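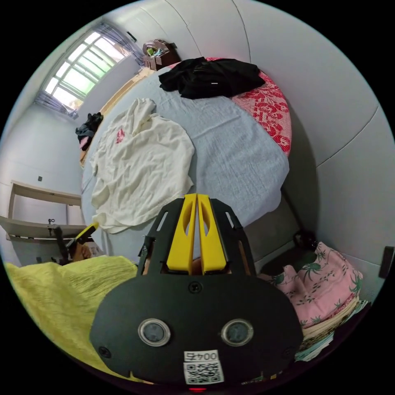 Drap-housse Endberg en coton, coloris gris-bleu : avis du service d'essai

Le présent avis porte sur le drap-housse Endberg, modèle pour lit d'une personne, acquis par notre service d'hébergement dans le cadre du renouvellement du linge des chambres de la résidence Śliwiński. Il complète la note préliminaire rédigée en avril par Mme Wiesława Wysocka, responsable de la lingerie, et tient compte des observations recueillies pendant six mois d'usage ordinaire.

Conditions de l'essai

Les draps ont été attribués à des chambres occupées de façon continue. Aucune consigne particulière n'a été donnée aux résidents, hormis celle de ne pas utiliser d'eau de Javel. Dans la plupart des chambres, le lit remplit plusieurs fonctions : on y dort, mais on y pose également le linge propre avant de le plier, les vêtements de la veille et les couvertures d'appoint. Il a paru utile de juger le produit dans cet usage réel, que les fiches techniques ignorent généralement.

Tenue sur le matelas

Le matelas de référence mesure 22 cm d'épaisseur. Les angles du drap l'enveloppent correctement et l'élastique, cousu sur tout le pourtour, n'a pas montré de relâchement notable. Lorsque le lit sert de surface de tri, le tissu se déplace peu. Il faut toutefois tirer fermement sur le dernier angle au moment de la pose, opération que certains résidents ont jugée pénible, en particulier lorsque le lit est placé contre un mur.

Aspect et froissage

Le principal reproche concerne le froissage. Le gris-bleu pâle est un coloris agréable, assez neutre pour s'accorder avec des couvertures à motifs, mais il marque chaque pli. Toute la surface se ride facilement, comme on le voit sur la photographie. Le repassage atténue ce défaut sans le supprimer durablement. Les services qui accordent de l'importance à la présentation des chambres lors des visites préféreront sans doute un tissage plus serré ou un mélange avec une part de polyester – au prix d'un toucher moins souple.

En contrepartie, la teinte claire rend le tri commode. Une pièce noire s'y repère immédiatement, un vêtement crème s'en distingue encore bien, et les imprimés vifs, rouges ou roses, ressortent sans difficulté. M. Miłosz Ostrowski, chargé de l'accueil des nouveaux résidents, signale que les petites pièces sombres sont moins souvent oubliées dans la literie depuis l'abandon des draps bleu marine.

Entretien

Le lavage à 60 °C n'a pas entraîné de rétrécissement gênant. La couleur a légèrement pâli après les premiers cycles, puis s'est stabilisée. Nous recommandons de laver les draps séparément des couvertures texturées, dont les fibres se déposent sur le coton et s'éliminent mal à la brosse. Les taches de thé partent au premier passage ; celles de crème solaire demandent un traitement préalable au savon.

Une fois pliée, la pièce reste un peu volumineuse à cause de l'élastique. La méthode consistant à emboîter les quatre angles avant de plier en trois donne le meilleur résultat et permet d'empiler les draps avec le reste du linge. L'étiquette d'entretien, placée à l'intérieur d'un angle, demeure lisible.

Comparaison

Le modèle Mumia, essayé auparavant dans les mêmes chambres, se froisse moins mais glisse davantage. Son élastique ne couvre que les angles et le bord se dégage pendant la nuit. À l'usage, la stabilité de l'Endberg nous semble préférable pour des lits très sollicités.

Avis

Le service émet un avis favorable, assorti d'une réserve sur le froissage. Le drap convient aux chambres individuelles et aux studios. Il n'est pas retenu pour les chambres de passage, où la literie doit conserver un aspect net entre deux visites de contrôle.

À lire également
Couvertures d'appoint : choisir le grammage
Studix, étagère à linge pour petites chambres : avis
Drap-housse Mumia : compte rendu d'essai
Plier et empiler le linge de maison
Étiquettes d'entretien : rappel des symboles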